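## 4. Empty space and the judged size of snack bags

Figure 2. Snack bags lying on a tabletop, the class of pack treated in this section.

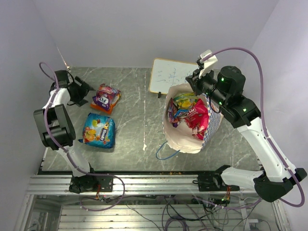
Seung-woo Do objects that empty space in a bag cannot be called a fault of the pack at all: the gas above the product protects it in transit, buyers have known this for decades, and a study that records complaints about it will record a habit of speech. We take the objection seriously. It bears on what the diary entries can be made to show, and the coding scheme described below was revised once in response to it.

### 4.1 Material

The diary study ran in Breston and in the outlying district of Busus. Members of 145 households wrote a short entry each time a bag of crisps, nuts, puffed maize or similar goods was opened at home. The entry form asked for the net weight printed on the bag, the time of day, the number of people eating, and one free remark on the amount. No question mentioned air, gas, headspace or fill level, and the word "empty" was kept out of the instructions. This yielded 3576 usable entries. Entries with no printed weight were dropped, as were those for multipacks where it was unclear whether the inner or the outer bag was meant.

Multipacks deserve a note. The households in Busus bought far more of them than those in Breston, mainly through the Maluleke shops, which sell few single bags. An inner bag is small and is opened whole, and the question of how full it is seldom seems to arise. We have kept these entries in the main set but report them apart wherever the difference matters.

### 4.2 Coding

Free remarks were coded by Jae-in Yeom and Stavros Stojanovska, working separately. Each remark was placed in one of 3 classes:

- **Amount**: the remark concerns how much food there was ("enough for both of us", "gone in a minute").
- **Fill**: the remark concerns the food in relation to the bag ("half air", "looked bigger in the shop").
- **Other**: price, taste, breakage, or no clear reference.

The first version of the scheme had a single class for all remarks of dissatisfaction. Under that version, "not many in there" and "half air" fell together, although the first can be said of any container and the second only of one whose outside suggests a volume. Do's objection applies with full force to the second type. A person may write "half air" because the phrase is ready to hand, without having expected anything else. Splitting the class does not remove this problem, though it does confine it.

Disagreements between the coders were settled by discussion. Most of them concerned remarks with "only" ("only a few left by the time I got there"), where it was uncertain whether the writer meant the bag or the other people in the room. These were moved to Amount.

### 4.3 Shape and handling

A flexible bag has no fixed volume in the sense that a box has one. Its apparent size depends on the gas inside, on how the film is creased, and on whether it is standing, hanging or lying flat. In shops the larger bags are usually stood upright or hung from a strip, and the buyer sees the widest face. At home the same bag is more often put down on a table or worktop, where its contents settle along the lower side and the face is seen at a slant. We suspect that part of the disappointment recorded under Fill comes from this change of position. The diary does not allow a direct test, as it did not ask where the bag had been put.

Some indirect support comes from the time-of-day field. Fill remarks cluster in entries made soon after shopping, when the sight of the shelf is presumably still fresh. Late evening entries are mostly Amount, and are shorter. The pattern holds in both places, but is weaker in Busus, as one would expect from the share of multipacks there.

Handling matters too. Many writers report feeling the bag before opening it - pressing, shaking or weighing it in the hand - and several say that this told them more than the printed figure. Earlier work on rigid packs has tended to treat touch as a minor cue. For bags it may be the main one, and a stiff, well-inflated bag could mislead the hand as well as the eye.

### 4.4 Limits

The diaries were kept by whoever opened the bag, so a single talkative member can dominate a household's entries. We have weighted by household in all comparisons, which deals with the number of entries but leaves differences in style untouched. Children's entries were often dictated to an adult and read like it.

The printed weight was copied by hand. Checks against the Gridari product list showed occasional slips, chiefly the weight per serving written in place of the net weight. Charito Soriano corrected these where the product could be identified, and the rest were left as written.

Do's wider point, that a complaint may be a convention, cannot be answered from written remarks alone. The judgement task in Section 5 approaches it from the other side: participants estimate the contents of sealed bags before they have any reason to complain, first by sight and then by hand.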